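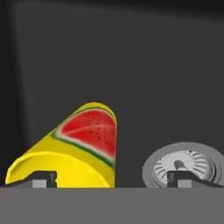
Open day at the Molby finds store, Daststead
Posted 2019-02-23

I have been meaning to get to one of the Molby open days for years, and every time it has clashed with a wedding or a cold or the car being off the road. So when the newsletter announced one for the end of the summer holidays I put my name down the same evening, and my sister's as well (she forgave me by morning tea). We left home far too early, stopped for a pie at Prurnodbridge, and still arrived before the gate was open.

Daststead isn't on the way to anywhere, and the store is at the far end of it, past the silos, in a long brick shed that used to be a wool store. If you're picturing a museum with columns and a gift shop, picture something closer to a very tidy hardware warehouse. Everything dug up in the district over the past few decades comes here to be washed, marked, boxed and looked after, and most of it will never be on show anywhere. I found that a bit sad on the drive up and much less so on the drive home.

The Vik material

Most of the morning was given over to Vik, the little farming settlement on the river flat that was dug before the weir was raised. I remember the fuss in the local paper at the time, half the town wanting the water and the other half wanting the dig to go on another season. In the end they got the season, though only just, and what came out of it fills 245 boxes along the north wall. Of that lot, 884 pieces have been catalogued fully, with a drawing and a note of exactly where each one was lying in the ground. The rest have a bag number and are waiting their turn.

We were allowed to handle some of the pottery, over a padded tray and with our rings off. I was given the base of a cooking pot with a thumbprint pressed into the clay, and I'm afraid I held up the whole group because I couldn't stop putting my own thumb in it. It fitted! My sister was more taken with a bone needle case, very plain, with a neat little lid that still turns. 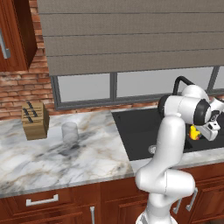

Washing is where it all begins, and I had no idea how slow it was. The pottery gets a soft brush and a bowl of clean water, the bone gets even less than that, and the metal isn't washed at all and goes straight off to be X-rayed. We each had a go at a tray of sherds that had been set aside for visitors, and by the end my sleeves were soaked to the elbow. I came home with ideas about doing up our own laundry for the historical society's finds, and I've gone right off the notion of stainless steel. A wide, flat black sink let into the counter, like the one in the picture, would suit me nicely, as pale bits of shell and bone ought to be easy to spot on the bottom; that small bright yellow thing in the basin certainly is. My sister thinks it would show every water mark, and she may well be right.

After the washing we moved along to the marking bench, where each piece gets its number in tiny ink figures on a dab of clear lacquer. It has to be small enough not to spoil the look of the thing and clear enough to be read a century from now, and it has to come off again if anyone ever needs it to. I tried the pen on a bit of broken flowerpot and my sevens were a disgrace.

Lunch was in the yard under the shade sails, soup and rolls and a very good lemon slice, and we got talking to a couple who had driven even further than we had. He had worked at Vik as a student and still had strong opinions about

where the spoil heap should have gone.

The afternoon talk

The talk after lunch was on money and roofs, and it was far more interesting than that sounds. 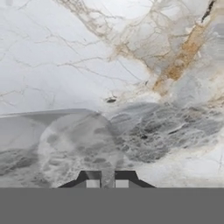
The roof comes first, because the shed leaks at the western end when the wind is wrong, and the shelving there has been kept bare for two winters running. Patching it will cost $3,000, and the Friends have raised $2,000 of that already through the plant stall and the calendar. There was a tin by the door and it was getting heavy by the time we passed it.

Then there was a long and quite lively discussion about whether some of the Vik boxes should go to the city, where the air is kept at a steady temperature and researchers can get at them easily. I can see the sense in it. Still, I'd be sorry to see the thumbprint pot leave the district it was made in, and going by the muttering in the rows behind us, I had company.

If you'd like to go

The next open day is planned for August. Bookings go through the Daststead library, and groups are kept small, so do ring early. Wear flat shoes and bring a jumper even if it's warm out, as the shed holds the cold. The parking is on grass and gets boggy after rain. There's a ramp at the side door, and the toilets are across the yard.

We've put our names down again already, and my sister has asked for the bone needle case to be got out.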